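ホーム　論文一覧　巻号　著者別　検索

4.2　共有工房で製作した把持具と家庭内での試行

本節では、共有工房Paltnessで製作した手持ち式把持具について、その製作過程と家庭内での使用結果を検討する。把持具の設計はPlurkhamの公開図面を出発点とし、指の長さとリベットの位置のみを変更した。同種の自作機に関する報告の多くは「誰でも家庭で再現できる」と述べるが、その根拠として示されるのは製作者自身による短時間の動作記録であることが多く、筆者はこの主張をそのまま受け入れることができない。

製作には二台一組で6日を要した。うち大半は指の組み立てではなく、軸の遊びを取り除く調整に費やされている。公開図面には軸まわりの公差が書かれておらず、工房の印刷機を替えるたびに穴径を決め直す必要があった。Detportの手順書は調整を一行で済ませているが、その一行に何日かかるかは製作者の経験に強く依存する。費用の安さを論じる文献が、この時間を計上していない点も指摘しておきたい。

試行は居間の円卓で行い、菓子の小袋や包装された焼き菓子など、家庭にある品をそのまま対象とした（図6）。品物の配置をそろえる作業は行っていない。
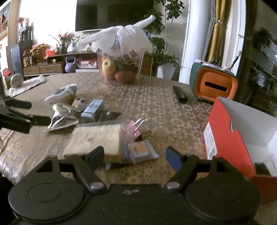
図6　円卓上の菓子類を対象とした両手操作の試行

把持の成否を左右する要因として、先行研究は指先の摩擦を第一に挙げてきた。筆者の試行は80回で、成功は56回であった。この数字だけを見れば悪くないが、失敗の内訳を読むと摩擦による説明には疑問が残る。滑落は少数で、目立ったのは隣の品を一緒に挟む、あるいは押しのける失敗である。図6のように、透明な袋に入った長方形の焼き菓子と小さな四角いケーキが並び、その間に桃色の包みが差し込まれた状態では、指を入れる隙間がそもそも乏しい。山の上に立つ銀色のクリップも、つまみの針金が上を向いているため指の進路に干渉しやすい位置にある。右指の内側に貼った青いパッドは摩擦の改善を狙ったものだが、こうした干渉に対して効果があるとは考えにくい。

Afridi法による評価では、対象を一つずつ離して置くことが求められる。同法に従って測り直すと成功は80回中76回に増えた。二つの値の差は把持具の性能ではなく置き方の差であり、後者のみを掲げて「家庭で使用可能」と結論することは適切でない。そもそも家庭の食卓で、菓子が一つずつ離して置かれている場面がどれほどあるだろうか。

もっとも、本試行にも弱点はある。操作者は筆者一人であり、製作者が自分の道具の癖を知ったうえで操作した結果にすぎない。二台を同時に使う両手操作についても、片手の場合との比較は行っていない。透明な包装や光沢のある袋が記録映像からの位置推定に与える影響は、4.3節で別に扱う。

関連する節・資料
・4.1　指部品の印刷条件と軸の遊び
・4.3　透明包装を含む対象の位置推定
・付録B　Plurkham図面からの変更箇所
・Detport手順書に対する訂正（4月版）

前の節　｜　目次　｜　次の節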